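Octubre, once de la noche, escribo rápido porque mañana madrugo y si no lo apunto ahora se me va.

Llevo dos semanas enseñándole a un brazo a poner la mesa. Plato, cuchillo, tenedor. Suena a tontería y es lo más difícil que he hecho desde la carrera. Con teleoperación casi todo, y un poco a mano (agarrar el brazo por la muñeca y llevarlo, vamos, como a un crío con el lápiz). Las dos cosas tienen lo suyo.

## A mano

Lo de llevarlo de la muñeca me gusta. Notas el peso, notas cuándo una articulación va a llegar al tope, el cuerpo te avisa antes que la pantalla. Lo malo: sales tú en las cámaras. Tu manga, tu codo, media cabeza. Y luego la política aprende con un codo delante que en ejecución no va a estar. Grabé una tarde entera así y la tiré. Bueno, no la tiré, está en una carpeta que se llama "codos" y ahí se va a quedar.

Otra cosa, el cansancio. Con el brazo en compensación de gravedad en teoría no pesa nada. En teoría. El nuestro tiene la compensación un poco floja en el hombro y a la media hora de sesión ya estás empujando con la cadera.

## Con los mandos

Así que mandos. Usamos el Letstead, el par maestro-esclavo: tú mueves el pequeño y el grande te copia. El software de grabación es Estard, que va bien hasta que deja de ir. Se le olvida cerrar el episodio si sueltas el pedal demasiado pronto y entonces te junta dos demostraciones en una, con el reset en medio. Me di cuenta tarde. Revisé a mano los 134 episodios que llevaba y tenía un buen puñado pegados con su vecino. Cortar, renombrar, volver a exportar. Una mañana.

(Si alguien de Estard lee esto: un pitido al cerrar. Solo pido un pitido.)

Cosas que voy apuntando, sin orden:

- El tenedor es peor que el cuchillo. Siempre. Mango igual, pero la cabeza hace que gire al levantarlo si no coges por el centro, y el centro no está donde parece.
- Los brillos del metal. A partir de las cinco entra el sol de lado y lo que por la mañana era una hoja de cuchillo es una raya blanca.
- Parar. Dejar el brazo quieto un momento antes de cerrar la pinza. Yo no lo hacía, iba del tirón, y el modelo aprendió a cerrar en movimiento y a empujar el plato.
- No corregir a lo loco. Si fallo el agarre, subo, espero, vuelvo. Las correcciones buenas valen oro, las nerviosas son veneno.
- Girar el mantel entre episodios. Al principio lo ponía siempre recto, paralelo al borde, por manía. El modelo se aprendió la mesa y no el mantel. Lo giré cuatro dedos y puso el tenedor encima de la nada, con una seguridad que daba pena.

Lo del mantel me costó verlo. Yo lo evaluaba en la misma posición en que grababa, claro, y salía todo precioso. Fue Szénási (el grupo de al lado, compartimos pasillo y cafetera) quien movió la tela sin avisar, de broma, y se acabó lo precioso. Ahora va torcido en casi todos, y los cubiertos tienen que seguir el ángulo. Paralelos entre ellos, uno a cada lado. Eso al teleoperador también le cuesta, ojo: con el mando pequeño la muñeca se queda sin giro justo cuando lo necesitas y hay que soltar, recolocarse, volver. En la grabación parece que dudas. Dudas.

## Los cacharros

También decidí dejar cacharros al fondo. Cazo, olla, cuenco, la verdura de juguete. No forman parte de la tarea, están para que el modelo se acostumbre a ignorarlos, y para que yo no me acostumbre a trabajar en un quirófano. La primera tanda con cacharros bajó el acierto una barbaridad, el brazo se iba hacia el fondo a mirar qué había. Con más demostraciones se le fue pasando. El objetivo es llegar a 430 antes de fin de mes, no sé si llego, me duele el pulgar derecho del gatillo.

Plato pequeño, cuchillo arriba, tenedor abajo, todo en diagonal con el mantel, y el cazo detrás con su cosa roja dentro. Este es el tipo de colocación que doy por buena: 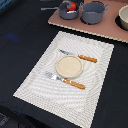
Sylvie Beaudoin me escribió que estoy grabando demasiado bien. Que mis demostraciones buenas ya se parecen todas entre sí y que el modelo necesita verme llegar mal, desde ángulos feos, y salir de ahí. Que ella, con la mitad de episodios y más variedad de arranque, sacó mejores números que con un conjunto enorme y limpito. Y que deje de empezar siempre desde la misma postura de reposo, por favor.

Me fastidia porque tiene razón. Miré las trayectorias superpuestas y los primeros 2 segundos son la misma línea, una encima de otra, parecen calcadas. Empiezo en reposo, bajo, plato. Siempre el plato primero, además. Podría empezar por el tenedor y no lo he hecho ni una vez, por lo mismo que pongo siempre el calcetín izquierdo antes.

Plan para esta semana entonces: 4 posturas de arranque distintas, orden de objetos a sorteo (un dado, tal cual), y bloques cortos con descanso de verdad. Y probar Etik para etiquetar los agarres fallidos, que ahora lo hago en una hoja de cálculo y es un horror, la columna "raro" tiene más filas que las demas.

Queda pendiente lo de la luz. He pedido un estor. Si no llega, grabo por las mañanas y listo, aunque entonces el modelo solo sabrá poner la mesa para desayunar.

Me voy a la cama, mañana subo las curvas si me acurdo.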